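4.2 Utensil Sorting in Occupied Homes

The second task family in the Kustgate collection covers the sorting of eating and cooking utensils on a dining table. It was chosen for two reasons. Slender objects are hard to grasp with a parallel opening, and they are seldom found alone in a home. A policy that can pick up one spoon from a bare bench will often fail when the same spoon lies beside a handful of chopsticks.

Operators worked with two hand-held grippers, one in each hand, without a robot present. Each gripper carries its own wide-angle camera, and the finger opening is recorded together with the video. Sessions took place in homes, on whatever table the household normally used. Operators were asked to leave tablecloths in place and to keep the household's own utensils and containers. The only fixed rule was that every utensil had to end the episode upright in its holder.

The full set for this task family contains 2675 episodes. We removed episodes in which a utensil fell from the table or in which tracking was lost for longer than 3 seconds. Tracking loss was most frequent on glossy tabletops near windows, where the localization system found few stable features. Printed cloths were much easier in this respect, although they introduced a second difficulty, discussed below.

Figure 3 shows the view from one gripper during a session on a patterned cloth. Chopsticks lie bundled in front of the utensil holder, with a dark spoon farther to the right next to another chopstick, and the second gripper reaches in from the right.

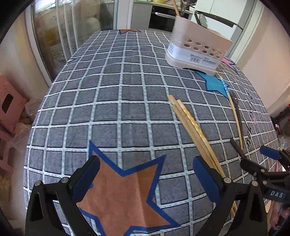

Figure 3. Utensil sorting, view from one of the two hand-held grippers. The bundled chopsticks are close to the color of bare wood, apart from one with a yellow-and-white section.

Deepak Rana objected, on reading an early draft of this section, that a bundle should not be treated as a harder version of a single stick. In his view the two call for different decisions: with a single stick the policy has to find a grasp point, while with a bundle it must first decide how many sticks to take. He asked that results for the two cases be kept apart throughout. We have followed this advice. In what follows, "single" refers to a utensil with clear space on both sides, and "bundled" refers to any group in which two or more utensils touch along their length.

The policy was trained on the retained episodes and then run on a two-arm station at Clendach, using fingers of the same shape as those on the hand-held tools. Tests were carried out on 90 table layouts that did not appear in training. Single utensils were placed in the holder on the first attempt in most trials. Bundled utensils were a different matter. The policy closed on the group correctly in 56 of the 90 layouts, and in the remaining cases it either took too few sticks or pushed the group apart before closing.

Two causes account for most of these errors. The first is visual. Chopsticks with a decorated upper section were approached more reliably than plain ones, and the gap was widest on cloths with fine printed lines, where the policy sometimes moved toward a line instead of a stick. Training with random changes of brightness and hue did not remove the effect. Replacing the background with other cloth patterns reduced it, but made the policy slower to close – a cost we consider acceptable for this task.

The second cause is the role of the supporting hand. Human operators often used the second gripper to hold the far end of a bundle or to steady the holder while the first gripper lifted. They did this inconsistently, and the same operator might do it in one episode and leave the second gripper idle in the next. The learned policy averaged over these habits. It tended to bring the second arm close to the bundle and then stop short of contact, leaving the sticks free to roll.

Noemi Dal Bello and Mirko Lombardi relabeled a portion of the episodes by the function of the second gripper: holding, steadying or idle. Conditioning the policy on this label removed most of the hesitation. The label was supplied by hand at test time, and we make no claim that the policy could choose it alone. Section 4.3 returns to this point with the Stistari container tasks, in which the second gripper is always in contact with the object.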